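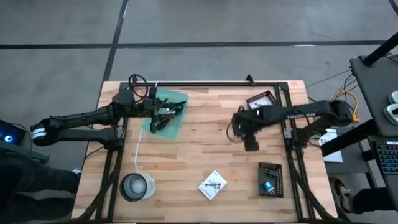 The club's two-arm table during a cable-handling task, with the left gripper over the green tray.

The Ballard Two-Arm Club is a student robotics club that meets at the Şimşekoğlu Workshop, a shared teaching space open to high school and first-year college students. It is known among its members simply as "the table", after the butcher-block tabletop where nearly all of its work gets done, and it has kept that nickname through two changes of room and a good deal of rearranged furniture.

History

The club grew out of a June summer class taught by Aslı Türkmen, who had hoped to fill a handful of seats and ended up with 11 students who did not want to go home when the class was over. She agreed to keep the doors open one evening a week, and the group has been going happily ever since – first as an informal get-together, and later as a proper club with its own sign-up sheet and its own rather crowded shelf of parts.

Activities

Members work in pairs, with one student looking after each arm. A session lasts 90 minutes, and a good share of that time goes to setting out the objects and talking over who will reach for what. Cables are a favorite subject and also the most stubborn one, as a soft cord seldom lies the same way twice. Other tasks make use of everyday things such as cups, cards and small picture frames, and newcomers are warmly encouraged to bring something from home that they would like to see picked up.

The arms carry the Trossen name. Students write their own notes after every attempt, including the attempts that went badly, and these are kept in a binder that new members are asked to read through before their first turn.

Hundine Challenge

Once a year the club holds the Hundine Challenge, a friendly contest in which each pair must tidy a table of mixed objects using both arms. The most recent was held on 22/04/2025 and was won by a pair calling themselves Clanalix, who had practiced the cable portion for weeks and were, by all accounts, delighted.

See also

Student robotics clubs
Two-arm manipulation
Cable handling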